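3.2 Women as Householders in the Danulby Registers

The Danulby registers record 1,736 households over the period examined in this study. Of these, 201 were headed by women at the time of entry. Earlier work has treated such households as a temporary state, a pause between the death of a husband and the coming of age of a son. The evidence set out below suggests that this reading is too narrow. Many of the women named as householders remained so through several entries, and a number of them passed the tenancy to a daughter or a niece.

The clerks who kept the registers used three terms for a woman in this position: widow, keeper and holder. The first is plain enough. The second and third are harder to separate, and Kapoor has argued that they were used without any fixed meaning. We do not fully agree. In the parishes closest to the river, "holder" appears almost only where the woman paid rent in her own name, while "keeper" is attached to women who managed a house on behalf of an absent relative. In the upland parishes the pattern is weaker, and there Kapoor's view may well stand.
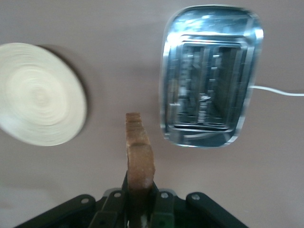 Figure 4. Plate and chrome two-slot toaster.

Payment records offer a second way into the question. The Brilau rent books overlap with the registers for part of the period and contain 806 separate entries, of which 202 name a woman as the person who paid. It would be unwise to match the two sources directly. The rent books cover fewer parishes, and a single tenant may appear in them many times. Even so, the presence of women in the books is steady from one year to the next, with no sharp rise after the fever years such as the older literature would lead us to expect.

Vernau proposed that women who paid rent were acting as messengers for male kin. This was no doubt true in some cases, and the books sometimes say so, with the words "by the hand of" placed before the woman's name. Most entries carry no such note. Where it is missing, we have taken the person named to be the tenant - a choice that affects the totals, and one to which we return in Section 5.

A further difficulty lies in the spelling of family names. Women who married within the same parish were at times entered under their birth name and at times under that of their husband, and the two could change places within a single book. We linked such entries only where the house, the rent and the given name all agreed. Entries that met two of these conditions were set aside and are listed in the appendix.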